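Early Access Should Carry an End Date

Strategy games are now sold in unfinished form so often that buyers have stopped asking when they will be complete. Nandero, the second title from the studio Unis, has been on sale since May of last year. It has received 101 patches and still has only 2 of its planned campaigns.
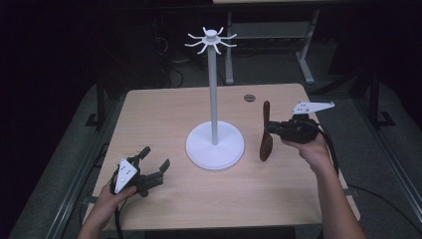
What Publishers Owe Buyers

A store page should state a release date and the refund terms that apply if it is missed. Players who pay full price for a test version are providing the studio with both money and labor. In our view, Unis should publish such terms before it opens sales of Previs, its next project. Stores should require the same of every studio.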